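Batness site moves table-clearing work to handheld grippers

Enell has confirmed that staff at its Batness site have begun using handheld grippers for part of the working day, as the company prepares to hand some routine table work to automated equipment. The change follows a trial at its Floveck site and will remain in place until the end of October.

Under the new arrangement, trained members of staff carry out ordinary tasks, such as picking up a glass and setting it down elsewhere, with a gripper in each hand. The movements are recorded and passed to Chaudhry, the contractor responsible for the automation work. The company said that 3,265 recordings had been accepted by the end of June.

The Batness site employs 158 people, of whom 19 have so far moved to the new duties. Enell said that no post would be withdrawn during the present phase, and that those taking part would keep their existing grade and hours. Recording sessions are limited to two hours at a time, with a break away from the table between sessions.

Staff representatives have welcomed the limit on session length but have asked for a written statement on what will happen to clearing and setting-out duties once the automated equipment is introduced. They have also raised the matter of wrist and shoulder strain, which was reported by several employees in the first weeks. Enell said that an assessment was under way and that its findings would be shared with all departments.

Training is open to any employee who has completed a probationary period. A session lasts half a day and covers the handling of the grippers, the care of the equipment and the rules on personal information in recordings. Employees may return to their former duties at any point on giving a week's notice to their line manager.

A decision on extending the arrangement to Floveck is expected in November.
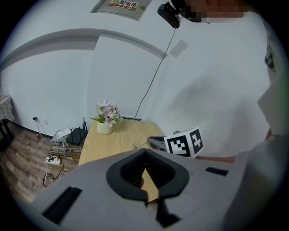
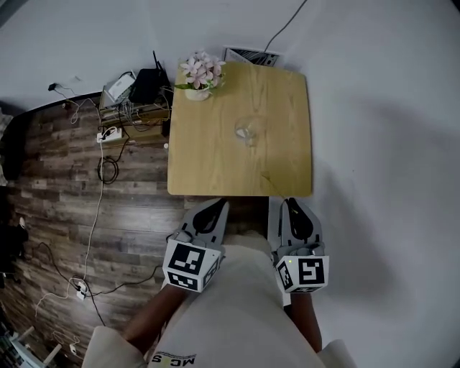 Handheld grippers in use at a small wooden table, Batness site.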